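Gripper shootout, May: some pictures

I finally got around to sorting my photos from the gripper comparison, so here they are with a few notes. Sigrún Hafþórsson and I had two sets of fingers to try, the Rilov and the Dutinow, and we ran both through the same jobs on the same controller (a Netmont, our usual). We got through 306 grasps in all — my back can confirm it. Ryan Parsons kept the spreadsheet and kept us honest about what counts as a drop!

I went in expecting cloth to be the easy part. You close the fingers, you have cloth, right? But crumpled fabric gives the wrist camera a new shape every single time, and we spent a whole morning just on that. 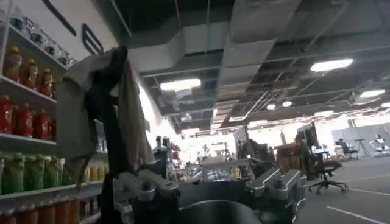 Light cloth draped over the black finger, drinks shelves off to the left. Wrist camera view.

I love the wrist view for this kind of work because you get the folds right up close. The trouble is that once something is hanging off the finger, it also hangs in front of whatever you wanted to look at next. Sigrún wants to try a second camera lower down, and I want to try a wider lens, so we'll probably end up doing both.

After lunch we moved on to the laundry corner. I'd set the closing force at 24 on our own scale for shirts and left it there for everything, and Ryan thinks I should have gone lower for the thin stuff. He may be right. From the head camera you get the dryer with its door opening and the clothes in the drum, the baskets by the wall, and the gripper with its white-tipped fingers down near the base of the machine.

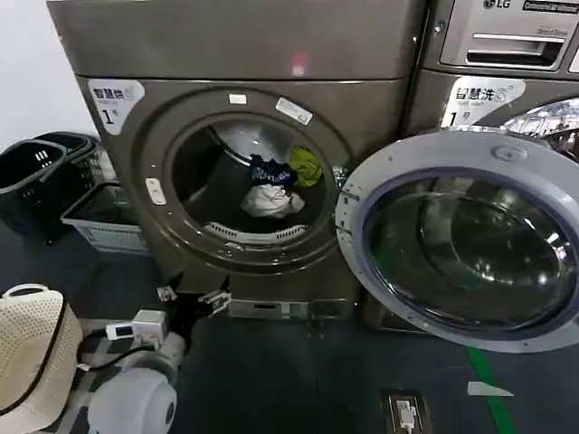
What's next

We have 3 more finger pads coming from Sveinbjörnsson, softer ones, and I'd like to run the cloth set again with those before I pick a favorite. More pictures when I have them!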